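Ruvwood Tablecloth, Blue Rose

Home > Table > Tablecloths > Ruvwood

Blue roses, leaves to go with them, and a lot of thin branching stems on a cream-white ground. The Ruvwood has been in the range long enough to go out of fashion and come back in again, and we take no credit for either. It is a cloth for big tables that get used for things other than dinner.

Sizes
Small, for tables seating four
Large, for tables seating six to eight
Very large, made to order, allow three weeks

Price: the large is £53, the very large £75. Spare fabric is sold by the half metre, should you want napkins or have had an accident with the iron.

The cloth
Cotton, medium weight, plain hem. It hangs properly at the sides once it has been on the table for a day or two. Straight out of the packet it will have fold lines you could rule a margin with. Iron it slightly damp, on the back, or put it on and wait. Most of our customers wait.

The pattern has no right way up, so you can turn the cloth round when one end has had more than its share of gravy. It is a busy print. Crumbs vanish into it, and so do small pale objects, earring backs and the odd tablet, so have a feel about before you shake it out of the window. Bigger things you will find. A tumbler on its side stands out well enough against the roses, and a clear plastic tub simply gives you more roses to look at through the wall.

Washing
300 g of cloth per square metre means it takes its time drying. Wash at 40, on its own the first time. No bleach. Tea comes out if you catch it the same day, beetroot is between you and the beetroot.

Customer notes
"Bought the large for a table that turned out to be a very large. My fault, I measured it with my arms. Exchange was quick." Nikola Walczak

"Blue is bluer than on my screen. I have decided I like it." Taras Nechyporuk

Goes with
The Omel napkins, in plain cream, if you would like something on the table to be quiet. The Clukent runner also fits, though roses under stripes is a look you need to mean.

Returns within 28 days, unwashed and without gravy. Last orders for delivery before the holidays close on 21 Dec 2024. The made-to-order size has missed that by some distance, sorry.
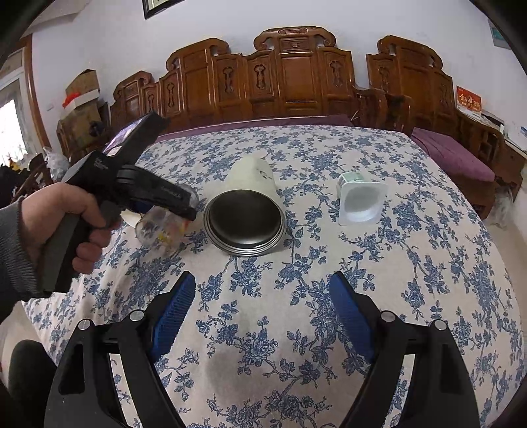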